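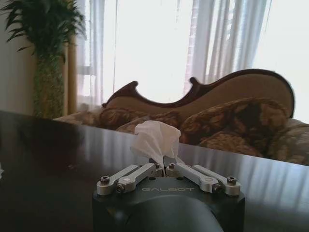 3.2 Clearing of the living room

Single used tissues were the item which participants most often left until the end. In the 394 clearing episodes recorded at the Ullton site, the tissue was usually crumpled and lay on the polished coffee table, near the sofa. We coded two actions for it: pick up and carry to the rubbish bin. On the dark, glossy tabletop a white tissue has strong contrast, so we do not attribute the delay to poor visibility.

Figure 2. A crumpled white tissue above the dark wooden tabletop, with the sofa and its patterned cushions behind.

Episodes shorter than 12 seconds were excluded.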